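Lists > Allotments and Growing > Winter storage > Re: Squash going soft in store

19 December 2018
Posted by: plot 249

On the squash going soft, an earlier message said:

> I cut all mine in October and put them straight in the shed on the
> slatted shelves. By the end of November 4 had gone soft at the stalk
> end and one had collapsed completely. The skins seemed hard enough
> when I picked them. Is it the shed, or is it the variety? I grew
> Plevau this year for the first time, plus the usual Bastuner.
> Also, has anyone tried wiping them with vinegar?

I would look at the shed first. An unheated shed is fine for potatoes in sacks but squash want it warmer and drier than most people think. Mine got down to 2 degrees on several nights last month and I moved everything indoors after the first one. Once a squash has been chilled it may look all right for a fortnight and then go at the stalk.

The other thing is curing. You say they went straight on to the shelves. I give mine ten days on a sunny windowsill or in the greenhouse with the door shut at night, turning them so the underside gets some light. The stalk should go corky. If it is still green and sappy when you put them away, the rot gets in there, and it sounds as though yours did.

As to variety, I have grown Bastuner for years and it keeps until March without much trouble. Plevau I have only grown twice. It has a thinner skin and I would plan to eat it by the middle of January whatever you do. The flavour is better, so that is no hardship. Mandeo sell both, and they also do one called Jin which is small and keeps very well, but it was a poor cropper on my soil. It may do better on the lighter plots down by the road.

I did try the vinegar one year, a weak mix on a cloth, dried off straight away. I could not see any difference between those and the ones I left alone. It does no harm if you dry them properly. Leaving them damp would be worse than not washing them at all.

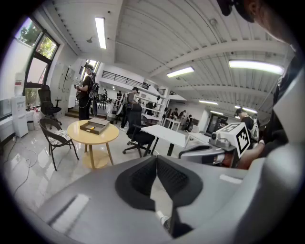
For shelving I now use the spare bedroom, with newspaper under each one and a gap between so they don't touch. I look them over once a week and press gently near the stalk and underneath. Anything with a soft patch comes out that day, and if it is only a small patch you can cut well round it, roast the rest and freeze it as purée. Don't put it back and hope — it will take its neighbours with it.

One last point on weights, as it came up earlier in the thread. My smallest Bastuner this year was 748 grams and it is as sound as the big ones, so I don't think size has much to do with it. A short or broken stalk matters far more. I cut with a good hand's width of vine left on each side and never carry them by it.

I have seed of Bastuner to spare if you want to try it again next to the Plevau. It was open pollinated with other squash nearby, so I can't promise what you will get.

3 replies | 0 shares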